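Witley Street Residents' Association
Minutes of the general meeting, 2026-05-02

Present: Hòa Tiêu (chair), Duyên Đinh (minutes), Zakhar Kuzmenko, Hryhorii Sydorenko, and residents from both ends of the street. Apologies from Demyd Tkachenko.

1. Minutes of the April meeting
Approved with one correction. The broken street light is outside the pharmacy, not the bakery.

2. Parking on the north side
Zakhar has had a reply from the city. They will repaint the curb lines this summer but will not add permit spaces. Several residents said the commuter parking has gotten worse on weekday mornings. Zakhar will write again and ask for a two-hour limit. Agreed.

3. Street party
The closure permit has been filed. The budget is $2,000, same as last year, and Hòa expects 70 households to take part. Jilero has quoted for the tables and chairs. Hryhorii thought the delivery charge was high and will ask Vlachou for a second quote before we sign anything. Music ends at 9 p.m.

Paper cups were discussed again. Last year we filled two trash carts with them before dark. Duyên proposed that people bring their own mugs from home, preferably metal ones, with a few spares kept at the drinks table. A vote was taken and the proposal passed, two against. The notice going through doors will ask people to put their name on the bottom.

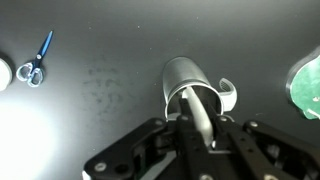
4. Trees
The two young maples by the bus stop need watering through the dry months. Hryhorii has a long hose and will take the first month. A sign-up sheet for the rest will go up in the laundromat window. The stakes on the smaller tree are too tight - Zakhar will loosen the ties.

5. Mailing list
The old list stops working at the end of the month. Demyd sent a note recommending Plusley, and has offered to move the addresses over. Residents who do not want to be moved should tell him directly. Agreed.

6. Any other business
The gate to the back alley is being left open overnight. Please close it.
A resident asked about a leaf pickup date. Hòa to call the city.

Next meeting to be set once the party permit comes back. Meeting closed at 11:40 a.m.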